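Chapter 4
Colour in a Room: Walls, Floors and the Things Between

In this chapter you will learn
how a strong colour changes when its neighbour changes
why the floor should be chosen before the walls
how to make a simple colour plan for a small room

Before you begin, you need the colour wheel from Chapter 2 and 16 paper squares of your own choice.

4.1 The neighbour effect

When we enter a room for the first time, we do not see its colours one by one. We see them together, and each of them is changed a little by the others. A grey curtain beside an orange sofa looks slightly blue. The same curtain beside a blue sofa looks almost brown. Painters knew this long before there were shops for paint, and every student of interiors meets it sooner or later, usually after the tin is already opened.

The effect is strongest between warm and cool colours. Red seems to come towards us, while slate blue seems to go back. If a red surface is placed before a blue wall, the distance between them feels longer than it is.
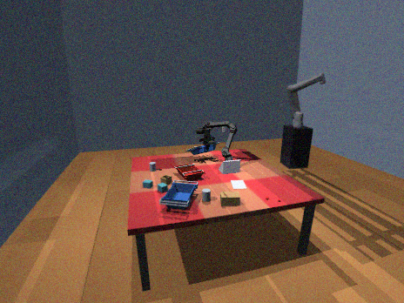 Dindo Dela Peña remarks that students trust this rule too much, and that a cool wall in a north-facing room can simply feel cold, whatever stands before it. The objection is fair. We return to it in section 4.4, where daylight is treated.

4.2 Begin with the floor

The floor is the largest colour that most people forget. In the Zasstead housing survey, which we use again in Chapter 7, 260 tenants were asked to name the colours of their living room. Over 100 of them left out the floor. Yet a wooden floor is a warm colour, often a strong one, and it is seldom changed when the walls are painted again.

For this reason we advise to write down the floor first. Then choose the walls, and only at the end the furniture and textiles. A patterned surface should be counted as two colours – its lightest and its darkest – even if from the door they mix into one.

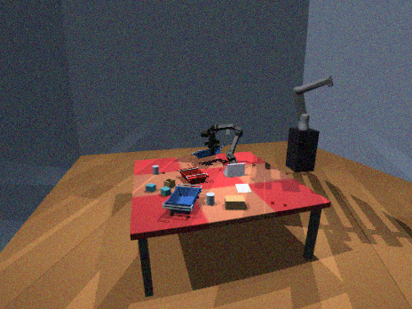

Fig. 4.2 Red and tan against blue walls, with a brown floor.

4.3 Light and the dim corner

Colours lose their strength in low light, but not all at the same speed. As evening comes, reds become dark quite early, while blues stay visible for longer. Put a red square and a blue square of equal lightness on your desk, reduce the lamp slowly, and wait 10 minutes before you compare them. Write down what you see before you read the next page.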